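Evening, April

Finished the last coat on the table at twenty past four. I am writing this up while the figures are still in my head, because the notes from the previous table were on the back of an envelope and the envelope went out with the recycling.

State at the start of the month, for the record. The top had not been touched for nine years. Old finish was worn through at the two places where people sit and intact everywhere else, slightly yellow and sticky in warm weather. Three white rings at the window end, one black mark near the middle from a tin that had stood in water. No splits. One board edge raised by less than the thickness of a card, and I could feel it with a fingernail but not measure it with anything in the house.

First job was washing. Warm water with a little washing-up liquid, cloth wrung nearly dry, then plain water, then a towel. Left overnight with the door open. The cloth came away brown for the first four passes and grey after that. I stopped at grey. The old stickiness was mostly grease and went with the washing, so I could have put up with the table for another year if I had washed it properly last summer.

Scraping next. I used the card scraper on the two worn areas and the sander on the rest, and that was the wrong way round. The scraper is good on thick old finish and poor on bare wood that has gone fluffy. After a quarter of an hour I swapped. Burr needed turning again twice. My thumbs are still sore where the scraper gets hot, and I should have put the leather on before starting and not after.

Grits: 80 on the marks only, then 120 over everything, then 180. The packet of 240 stayed shut. Last time I went to 240 and the oil sat on the surface and stayed patchy, and I have read the same complaint since from other people. Sanded with the grain throughout, vacuumed between grits, wiped with a barely damp cloth after 180 to raise the fibres, then a light pass with the same paper once dry. The white rings went at 120. The black mark did not.

On the black mark. I tried the oxalic acid crystals, one teaspoon to a cup of hot water, brushed on the mark and then over the whole board so as not to leave a pale island. It went from black to weak tea on the first go and a bit lighter on the second. Rinsed three times. There is a shadow left if one knows where to look, and I do. I considered a third go and decided against it, as the board was already paler than its neighbours when dry. They will even up, or they won't and the fruit bowl will live there.

The raised edge came down with the sander and needed nothing more.

Oil. I had meant to use what was left of the Sorkholm, but the tin had skinned over and what was under the skin was like syrup. I cut the skin out and tried a spoonful on the underside of the leaf anyway. Still tacky two days later, so that has gone in the bag for the tip. Bought the Dultwood instead, the clear one in the smaller tin, from the shop by the roundabout. Price has gone up. The label gives a coverage figure that I do not believe for bare wood on a first coat, and I was right not to, although the tin did last to the end of the job with a finger's depth left over.

Stirred it for two minutes by the clock. The matting agent settles to the bottom as a sort of putty and has to be worked up with a flat stick. A round stick goes straight through it. This matters more than anything else on the label, and if it is not done the first half of the tin dries shiny and the second half dries like chalk.

First coat, applied with a white pad, one board at a time, and the excess off after fifteen minutes with old pillowcase. The ends drank it. I went back over them twice and they were dull again by the time I had rinsed my hands. Second coat next day, much thinner, and it took less than half as much oil. Very light rub with a grey pad between, dust off with the brush attachment. Rags spread flat on the line outside and not in a heap in the bucket. I know someone on the allotments whose shed proves that point.

Room at eighteen degrees, window on the catch. I had it wide open for the first coat and got fluff from the drier vent all along the left side, which had to be picked off with a pin while wet. On the catch is enough.

There was a gap in the middle of all this while I was away for work and the table stood with one coat on it under a sheet. I do not think it did any harm. The sheet left a faint weave pattern in one place, and that came out with the grey pad. A sheet should not be allowed to touch, and next time I will prop it on four jam jars.

Third coat was this afternoon, and thinner again. I nearly left it at two. What decided it was the water test: a teaspoon of water on the second coat, left ten minutes, wiped off, and there was a dull patch the size of the spoon which took the rest of the evening to fade. Two coats will do for a sideboard. A table that gets hot pans and homework on it wants three.

Colour is close to what I wanted. It has stayed pale, a light sandy tan, going almost to cream where the light falls on it. The grain is there but soft. I had been worried about orange, having seen what the ordinary oil did to the shelves. There is a slight gloss, more than the word matt on the tin would lead one to expect, and I expect it to drop over the next fortnight as it cures. If it does not, the grey pad again.

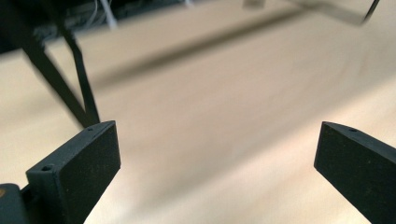

Hosseinzadeh wrote back tonight to say three coats is one too many, that the third only ever sits on top and gets scratched off by plates, and that the time would be better spent on the underside, which everybody forgets and which is why tops cup. Fair point on the underside. I gave it one coat with the dregs of the first session, and the leaf got nothing except the test patch. I have written back asking whether one coat is enough to balance three, or whether the sides should match. My own view is that a top this thick, held by the frame underneath it, is not going anywhere, but the leaf is stored loose behind the wardrobe and might.

On the third coat I do not agree. It was put on so thin that there is nothing to sit on top. The pad was hardly damp.

Curing. The tin says light use after 24 hours and full hardness after a fortnight. I shall give it two days before anything goes on it and the whole fortnight before the cloth goes back. No cleaning with anything except a dry duster until then. We are eating off our knees in the other room in the meantime and I have been asked how long for, more than once.

Costs, so that I do not have to work them out again. Oil, pads, two packets of paper and the crystals. Receipts are in the Gunberg catalogue in the kitchen drawer. Against that, the new table on page 91 of the same catalogue is 536 before delivery, and it is veneer, so it could be done once at the most and then only by someone careful. I did not cost my own hours and do not intend to.

Things to do differently:

Wash first, then look at it for a week before deciding to strip.
Leather on the thumbs.
Sander on the bare areas, scraper on the thick finish.
Oxalic over the whole top and not only the board with the mark.
Window on the catch from the beginning.
Buy the oil the same month it is to be used. Decant what is left into a small jar filled to the brim, so there is no air to skin it.
Underside and leaf at the same time as the top, same number of coats if Hosseinzadeh turns out to be right.

Outstanding: legs. They have the old finish still and look darker than they did, now that the top is light. I can get 100 grit into the square parts but the turned section will have to be done by hand with strips, and there are four of them. Probably in June with the table upside down on the grass. The chairs I am not starting.

Went in again at ten to check for dull spots with the torch held low. One by the corner nearest the door, palm-sized. Rubbed in a few drops with a fingertip and wiped off. Window left on the catch for the night, door shut against the cat.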